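Toy library reopens Saturday, and yes, you can borrow again

August 11, 2020

I've had more emails about the toy library than about anything else I've covered this summer (and I covered the parking meters!), so let me get right to it. The Hatum Street Toy Library opens its doors again this Saturday at 9 a.m. after being shut since March.

I stopped in yesterday while Kourosh Farahani was unlocking cabinets and trying to remember which key went where. He runs the place and he looked tired and very happy. When the doors closed, 1768 toys and games were checked out to families all over town, and he's been getting them back in dribs and drabs ever since, mostly left on his porch in grocery bags.

"We're still missing 176," he told me. "Check under your couch. I mean it."

So I went home and checked under mine, and I owe the library one wooden giraffe and an apology.

A few things are different. You'll need to book a time, and only 8 families can be inside at once, with masks on for everybody over two. Slots are half an hour. You can call or use the sign-up page, which was working when I tried it last night, though it did ask me for my zip code twice. Returned toys will sit for three days before they go back on the shelf, so if your kid is in love with something, renew it instead of bringing it in and hoping to grab it again the same day.

The building blocks are what everybody asks about, and those were the first thing I asked about too. They're staying! They'll go out in zippered bags, one bag and one baseplate per family, and please don't mix your own bricks in with them. Farahani says the big shared tub is gone for now. My two practically lived in that tub, so there may be some tears at our house.
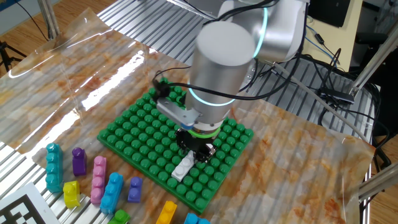 A white brick on a green baseplate.

Now, money. The yearly fee stays where it was, and anybody whose membership was good in March gets five extra months without having to ask for them. The library also picked up $2,940 from the online raffle in June, which I thought was a terrific number given that the top prize was a car wash. Most of it is going to puzzles and outdoor games. Ashok Bansal, who organized the raffle, is pushing hard for a second croquet set and I'm with him all the way (the old one has been short a mallet as long as I've been a member).

Story hour isn't coming back yet. Poul Ravn will keep reading on video Thursday mornings, and if you haven't seen him do all the voices in the one about the goat, you really should, with or without a kid in the room. Birthday party kits aren't being lent out either, and there's no date for those.

If you still have something to return and don't want to make an appointment, there's a blue bin by the side door on Jamar Avenue. Tape the lids shut on anything with small pieces. Batteries out, please.

Saturday hours are 9 to 2. Bookings for the first day were more than half gone when I left, so call soon if you want a morning spot. I'm down for 11:30, with the giraffe.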